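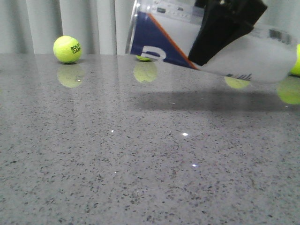 Notebook, tennis ball bounce, Saturday, a little after 9 in the morning
4 min read
12 comments

Okay, so I finally got going on the bounce question, the one Melina Dimitriou has been bugging me with since the Nirnby club switched courts. Do balls go flat in the can once it's been opened, or do they go flat because we hit them? She says the can. I've always said hitting. Arnar Nørgaard says buy new balls and stop talking, and that's Arnar for you.

Setup is the counter with the curtain pulled across behind it. I like the stone for this. It's hard, it's polished, and it doesn't give at all. The speckles are a pain, though! Try following a little pencil mark on that stuff. I ended up putting a bit of masking tape down where I wanted the ball to land and peeling it off afterward (it leaves a gummy line, rub it with a thumb).

Drop height is 144 cm, bottom of the ball to the stone. Why 144? It's as high as I can hold my arm steady next to the yardstick without standing on the step stool, and the step stool wobbles. I'm comparing balls with each other here, so I don't much care what the official height is. Melina, please don't write in the margin again.

Five drops per ball, throw out the worst one if it clips the tape edge. Read the top of the bounce off the stick by eye. My eye is good to a centimeter on a good morning and up to 5 on a bad one, so take the small differences with plenty of salt.

First up, a ball straight out of a can I opened today. Lovely hiss, lovely smell, I will never get tired of that. It came up nice and even, four good drops and one that skipped off toward the curtain and got thrown out. Next, a ball from a can that's been open 31 days in the hall closet and never played with. It felt a tiny bit softer when I squeezed it but I had to go back and forth a few times before I'd swear to that. Bounce was lower, though less than Melina was hoping for. Then one of the Nuvness league balls, played two full matches and then left in my bag. That was the sad one, a dull sort of thud and a really noticeable drop.

So hitting is ahead for now, and I'm being very gracious about it.

Things to fix before the next round:

Temperature. The closet is colder than the kitchen and I didn't let the old ball sit out first. Leave everything on the counter 30 minutes, then start.

Cans roll. Mine went for a wander twice while I was writing. Wedge it with something.

Felt. The match ball is fuzzed up and I have no idea what that does to the bounce, if anything. Arnar thinks it only matters in the air. Ask him why he thinks so.

Also want to try the pressure keeper thing Sotiropoulos lent me, the screw-top one. Two match balls in there for a couple of weeks, two left out, same drops on the same spot. Melina has a bet riding on it (loser restrings at Tirnness, winner picks the string).

Lid back on the new can, date on the lid in marker. Do not let anybody take these for practice!

Share (3)
We use cookies to remember your settings. OK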